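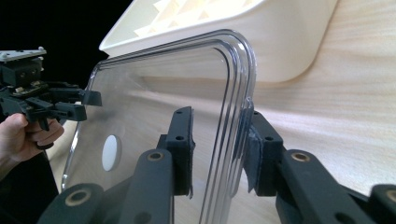 One of the lids, held up so you can see the ridges on the rim.

Clear lids that "fit everything": has anyone had one last?
Forum: Kitchen Storage and Pantry

rimfire_pantry wrote:
I bought the Kosar clear bin set in May after reading a glowing write-up by Rekha Salian, who apparently owns 60 of them and has never had a lid go bad. Mine went bad. The corners started lifting within a few weeks, and now the lid rocks if I push on one side. The write-up says the ridges around the rim are what keep everything sealed. I have my doubts. To me they look like ridges. Flour still clumps in there.
Before I spend more money I'd like to hear from people who have used these for a while and aren't selling them.

dauda_c wrote:
Chinyere Dauda here, I post in the canning section mostly. Did yours go in the dishwasher? Bottom rack? Clear plastic like that will bow if it sits near the heating element. I have the large size and the lids are flat as the day I got them. Hand wash, air dry, done.

rimfire_pantry wrote:
Top rack, twice. The box says dishwasher safe. If it means "safe if you don't use the dishwasher," they should print that.

oldmillroad wrote:
"Dishwasher safe" on a box has never meant much to me. I'd want to know who tested it and for how many cycles. Ask a company that and see what you get back. I wrote to Olteanu about a different set and got a coupon.

tinytupper wrote:
I'm going to disagree with the gloom. I love mine!! I've got the whole baking shelf in them (sugar, oats, three kinds of rice, all the sprinkles) and I can see when I'm running low, and the see-through lids mean I can look down into the bottom drawer without pulling everything out. For me that's worth it even if they aren't airtight. My brown sugar does go hard, but it did that in the bag too.

oldmillroad wrote:
So they hold things and you can see through them. A jar does that.

tinytupper wrote:
Jars don't stack in my drawer. Round jars waste a ton of room, and I drop them.

dauda_c wrote:
What's the white oval toward the lower left in the picture? Sticker? If it's a label, soak it in warm water and rub it with a little cooking oil. Don't scrape with a knife or you'll scratch the panel, and then it looks cloudy forever.

rimfire_pantry wrote:
I'll try the oil. Last time I used the orange stuff and it left a dull patch on a different lid.

gasket_guy58 wrote:
Ridges in a lid are mostly for stiffness. A thin flat sheet flops around, so you fold the edge a few times and it holds its shape. Seal is a separate question. You want a soft gasket, or a rim that snaps under a lip. Run your finger around the inside edge of yours. If it's all hard plastic, I wouldn't count on it for flour or crackers.
Easy test: put a folded dry paper towel in the bin, close it, turn it over in the sink and run the tap over the lid for a minute. Open it and feel the towel.

rimfire_pantry wrote:
Hard plastic all the way around. Doing the towel test tonight.

marlow_shelf wrote:
Water test isn't fair. Nobody pours water on their oats. Damp air is what gets in, and that's slower. I'd leave a few crackers in there for 2 weeks with some in a jar next to it and eat one of each.

gasket_guy58 wrote:
If water gets in, air gets in. But sure, do the crackers too.

rimfire_pantry wrote:
Towel was soaked on one side, the side where the corner lifts. The other side was damp. I tried a second lid that still sits flat and it leaked too, just less. So I don't think my dishwasher is the whole story.

dauda_c wrote:
Fair enough. I just did mine and it was damp along one edge. I'm a little annoyed now.

tinytupper wrote:
I'm not testing mine, I don't want to know, lol. Still keeping them.

oldmillroad wrote:
Altiston has a set with a rubber gasket, but they want 100 dollars for it. The Brunditier one is 58 and claims the same thing. I haven't tried either and I wouldn't go by the reviews.

rimfire_pantry wrote:
Not paying 100 dollars to store flour. The bins are going under the bathroom sink for sponges and the flour is going back in the old tin. Crackers are in the cupboard, one lot in the bin and one in a jar. I'll post when I've eaten them.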